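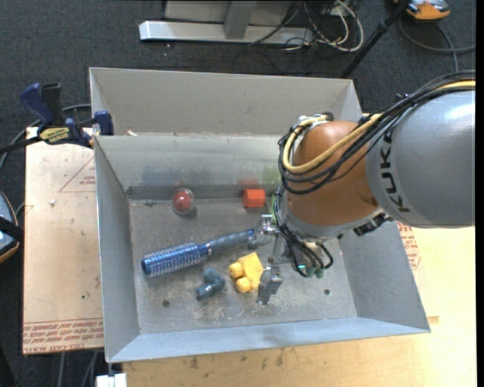
阅读时间：7 分钟

工单 2043：换装挑战专题页视频声音与画面错位，部分视频播放时无声
状态：已解决，保留观察
产品：Gendalel 播放器（网页嵌入版）
提交方：Trallelov 娱乐频道
提交人：Zachary Lévesque
处理人：Yaowalak Wattanapong
优先级：高

问题描述（提交人填写）

我们频道在做 Sutell 组合的换装挑战专题，页面上收录成员和家属发的短视频，也收录粉丝翻拍。挑战的玩法是灯一关一开，两个人换了衣服和位置，音乐的重拍要正好落在开灯那一下。从今天上午开始，专题页上的视频声音比画面早，开灯之前重拍已经过去了，看起来像是跳的人没踩上点。评论区有读者说主唱和她先生“连节拍都数不对”，原视频里他们是踩准的。经纪公司已经来问过一次。

另外有几条视频完全没有声音，音量图标显示正常。

出问题的是专题页，首页轮播里的同一条视频正常。专题一共收录 153 条视频，我没有逐条看过，抽着看的时候有的正常有的不正常，没看出规律。

已经试过的：清缓存，换浏览器，换办公室网络和手机网络，重新登录后台，重新发布专题页。都没有变化。

期望：今晚八点前恢复。八点有成员的直播，直播结束时会引导观众到这个专题页。

处理记录

10:42 Yaowalak Wattanapong
工单已收到。请补充以下信息：
专题页的后台编号；一条声音提前的视频和一条无声的视频，各给一个链接；出问题的设备和浏览器版本；专题页最近一次改模板是什么时候，改了什么。
暂时不要删除或重新上传视频，重新上传会生成新的转码记录，旧的日志会被覆盖。

11:05 Zachary Lévesque
链接已附在工单里。声音提前的用主唱夫妇那条，这条最急。无声的用鼓手和她妹妹在厨房里跳的那条。
桌面和手机都有问题，浏览器都是最新版。
模板是昨天晚上换的，设计同事换成了竖屏瀑布流，打开页面自动播放，滚到哪条放哪条。旧模板是点击才播放。我没有把这个当回事，因为昨晚发布之后我看过，是好的。

11:31 Yaowalak Wattanapong
两条视频都能复现。
第一条：原始文件音画同步，没有问题。专题页上播放时音频提前。首页轮播调用的是旧的嵌入代码，播放正常，与您的描述一致。
第二条：原始文件有声音。专题页上播放时静音，手动点一次音量图标，再点一次，声音恢复。
这两个现象原因可能不同，分开查。下面记为问题甲（声音提前）和问题乙（无声）。

11:48 Zachary Lévesque
点两次音量图标这个办法我这边也有效。但是读者不会这样点。

12:20 Yaowalak Wattanapong
问题乙有结论。新模板打开了自动播放，浏览器规定自动播放的视频必须静音，用户有操作之后才能出声。播放器在这种情况下应当显示“点击打开声音”的提示条，新模板的样式把提示条盖住了，图标也没有跟着变成静音状态。
提示条被盖住是模板的问题，图标状态不对是播放器的问题，后者已转给开发。
您这边可以先做的：在专题页后台进入“嵌入设置”，把“自动播放”关掉，保存后重新发布。

12:37 Zachary Lévesque
已关闭自动播放并重新发布。鼓手那条有声音了。又看了吉他手和他父亲那条，还有几条粉丝的，都有声音。
主唱夫妇那条还是提前。
设计同事问能不能保留自动播放，他们希望滚动的时候画面是动的。

12:44 Yaowalak Wattanapong
可以保留，前提是提示条要露出来。请设计同事把瀑布流卡片的标题层级调到提示条下面，样式名我写在工单附注里。今晚之前建议先关着，直播结束后再改。

13:30 Yaowalak Wattanapong
问题甲更新。对比了您给的视频和同页一条正常的视频，区别在于是否经过“开头裁剪”。主唱夫妇那条在后台设了裁剪，去掉了开头摆手机的一段。正常的那条没有裁剪。
请确认：声音提前的是否都设过开头裁剪？

13:52 Zachary Lévesque
对。艺人和家属发来的视频基本都裁过，开头都有走过来按手机的画面，不裁没法看。粉丝投稿的没有裁，直接用的。我把裁过的几条又看了一遍，全都提前，没裁的都正常。
但首页那条也是裁过的，首页为什么没事？

14:10 Yaowalak Wattanapong
首页用的旧嵌入代码读取的是裁剪后重新生成的文件。新模板用的新嵌入代码为了打开得快，直接读原始文件，播放时再跳到裁剪点。跳转时，画面要退到裁剪点之后最近的一个关键画面才开始，声音从裁剪点直接开始，两者之间就有了差距。裁剪点离关键画面越远，差得越多。
您昨晚看的时候正常，推测是页面缓存还在用旧代码，缓存今早到期。这一点我没有日志可以证实。

14:18 Zachary Lévesque
明白了。那怎么改？重新裁一遍？

14:25 Yaowalak Wattanapong
重新裁没有用，读取方式没变。有两个办法：
办法一，把专题页的嵌入代码退回旧版。瀑布流布局可以保留，打开速度会慢一些。
办法二，在后台选中设过裁剪的视频，执行“固化裁剪”，系统会按裁剪后的内容生成新文件，新代码读到的就是新文件。需要排队转码。
裁过的视频有多少条？

14:33 Zachary Lévesque
后台筛出来 56 条。

14:40 Yaowalak Wattanapong
建议走办法二，今晚八点前可以转完。我这边把贵频道的转码任务调到优先队列。请先固化主唱夫妇那一条，确认没问题再批量执行。
注意：固化之后裁剪点不能再往前调，想恢复开头的内容只能重新上传原片。请确认这些视频的裁剪位置是最终版。

14:58 Zachary Lévesque
主唱夫妇那条已固化，专题页上重拍和开灯对上了。手机上也看过，对的。
批量执行之前我要问一下 Adams 工作室，贝斯手那条是他们送来的，说过可能要把开头打招呼那句留下。

15:26 Zachary Lévesque
Adams 工作室回复，打招呼那句要留。我把贝斯手那条的裁剪点往前调了，其余不动。现在开始批量固化。

16:47 Yaowalak Wattanapong
队列显示大部分已完成，四条失败，错误信息是“源文件音频采样率不一致”。失败的文件都是从聊天软件里转存下来的，音频被压过。请用原片重新上传，或者用后台的“音频标准化”处理后再固化。

17:15 Zachary Lévesque
其中三条做了音频标准化，固化成功。剩下那条是主唱婆婆拍的，标准化之后有杂音，我联系助理要原片。原片拿到之前先从专题页撤下，不影响别的。

18:22 Zachary Lévesque
原片收到，上传并固化完成，已重新上架。专题页从头到尾看了一遍，裁过的都对得上拍子，都有声音。评论区我置顶了一条说明，写的是页面播放故障导致声音提前，现已修复，和表演的人没有关系。

18:30 Yaowalak Wattanapong
收到。我这边也检查了专题页，桌面和手机播放正常。工单状态改为“已解决，保留观察”，直播结束后请再反馈一次。

21:50 Zachary Lévesque
直播八点准时开始，结束后流量进来，专题页打开比平时慢，视频播放没有问题。没有再收到声音方面的留言。有一位读者说视频卡在黑屏，看了一下就是挑战里关灯的那段，已回复。

次日 09:40 Yaowalak Wattanapong
补充开发侧的回复：
音量图标状态不对的问题已确认，修复会放进下一个版本。
新嵌入代码读取裁剪视频时音画不同步的问题已确认。修复上线之前，后台会在新代码和未固化的裁剪视频同时使用时给出提醒。
缓存到期的推测，开发查了节点记录，与发生时间相符。

次日 10:12 Zachary Lévesque
设计同事调了标题层级，提示条露出来了，自动播放重新打开，测试正常。
还有一个问题，和这个工单关系不大：粉丝投稿以后也可能要裁，每次都要手动固化吗？

次日 10:25 Yaowalak Wattanapong
可以设成自动。路径：频道设置，上传与转码，勾选“保存裁剪时同时固化”。勾选后只对新保存的裁剪有效，以前的不受影响。同一路径下的“保留原片”也建议一起勾上，之后要改裁剪点就不用再找艺人方要文件。

次日 10:31 Zachary Lévesque
两项都勾了。工单可以在观察期结束后关闭。

附注（处理人填写）

影响范围：使用新嵌入代码并设过开头裁剪的视频；打开自动播放且提示条被遮挡的页面。
临时办法：固化裁剪，或退回旧版嵌入代码；关闭自动播放。
需要编辑注意：更换专题模板后，隔天缓存到期了再检查一次播放，裁过和没裁过的视频都要看。
观察期到周四下班前，期间如有同类情况请在本工单下直接回复，不用新开。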